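4.2 Knowing when to stop folding

I'll own up straight away that this is the part of the system we left until last, and it shows in the early results. We had a folding policy we were pretty pleased with, a planner (Tukum) that could string skills together, and no decent way of telling the planner that a skill had finished. Our first version of Tukum simply ran each fold for a fixed time and moved on. That's fine for tea towels. Jeans are stiff, they spring back, and the waistband likes to pop open just as you've squared up the legs, so a fixed time was either too short or had the policy fussing away at a pair that was already good enough.

So we wrote a small module, which we call Vamley, whose only job is to look at the head camera picture and say "done", "not done" or "can't tell". It sits between perception and planning and runs at 4 Hz, slow by our standards but plenty for trousers. Everything it says goes into the Cadstead log next to the joint states, and I can't overstate how much time that saved me when I was trying to work out why a run had gone wrong.

Figure 3 gives a fair idea of what Vamley has to work with. The jeans are in a neat rectangle at the left of the green surface, and the rest of the view is the room: a washing machine, a backpack with a very busy print, people, desks, another robot. Our first segmenter was trained on tightly cropped pictures and it really did not like all that background! We now fit the work surface first, throw away everything outside it, and only then go looking for cloth.

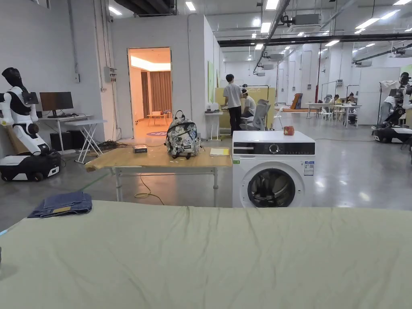
Figure 3. Head camera view with a folded pair of jeans on the work surface. Vamley uses only the region inside the fitted surface.

4.3 What counts as done

Once we have a cloth mask, we fit the smallest rectangle round it and ask how much of that rectangle is filled. A tidy stack fills nearly all of it, and a leg sticking out drags the score down at once. We also compare the rectangle's area with the area of the same garment laid flat (saved at the start of the run), otherwise a pair of jeans spread out very squarely can fool the whole thing. The score has to stay above the threshold for 6 readings in a row before Tukum hears about it.

Creases in the sheet were a nuisance. The edge detector we borrowed from Hamada, our older shelf-picking code, kept reporting them as hems, and I spent far too long tuning it before we dropped edges altogether and went with colour and depth. Blue denim on pale green is an easy case, I admit, and I'd expect trouble with a green shirt.

We checked the module on 121 recorded endings, labelled by hand. It disagreed with the labels on 9 of them, mostly where a cuff was tucked underneath and the stack looked perfect from above. A single head view won't fix that, and we come back to it in Section 6 along with the wrist camera tests we ran in May.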